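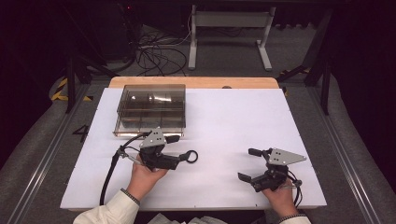 Slide 1. Smoky divider box, hinged lid, white board underneath.

Okay, hi everybody, let me get the clicker working. (Wait for the slide. Don't start talking over people finding chairs.)

So I want to talk to you for a while about small boxes with compartments in them, and yes, I got a whole slot for this! I run the parts bench at Trukness, and before that I did the same at Zieliński, so I've spent a big chunk of my working life looking for a screw I was holding a minute ago.

Leave slide 1 up. Point to the box at the back left of the board. It's clear plastic with a gray smoke tint, hinged lid, dividers inside. You can just make out the lines where the compartments split, and that's with the overhead lights bouncing off the walls like crazy. Ask the room: who has one of these at home? Who knows what's in it? (Usually gets a laugh. If it doesn't, keep moving.)

Talk about the tint. I go back and forth on it. A fully clear box shows you everything, and a smoky one looks nicer on a shelf, but then you're squinting at it under bright lights and tipping it around to see if that's washers or snap rings. Tipping is how you get washers AND snap rings in the same compartment. At Trukness we went clear for the tiny stuff and kept the tinted ones for anything bigger than a thumbnail.

Then the board. I love a white board on a table, I'll say it. Wood tabletops are lovely to work at and terrible to drop things on, everything small turns the color of the wood. Put a plain white rectangle down and work on that. We tried it in September and I wouldn't go back.

Where the box goes: back of the board, off to one side. I like left, I'm right-handed, so my working hand has the whole other side to itself. Lefties, flip it. The base sits flat on the board, no hanging over the edge, please, I have picked up all 294 pieces of a Hona hinge kit off gray carpet and I would like that never to happen to anyone here.

(Pause. Tell the carpet story if we're on time. Skip if we started late.)

Hinged lid or loose lid? Hinged, every time. A loose lid gets set down someplace and then something gets set on it. The catch is you need room behind for it to swing, so check before you load the thing up.

Labels: on the front wall, never the lid. I had 10 boxes once with lid labels and I stacked them. You see the problem.

Drink some water.

Last bit is the Aleo cabinet, 300 compartments, my pride and joy. Explain how we number the rows, and why 2595 is a part number and everyone thinks it's a price. Then questions. If someone asks about magnets, send them to the handout, page two.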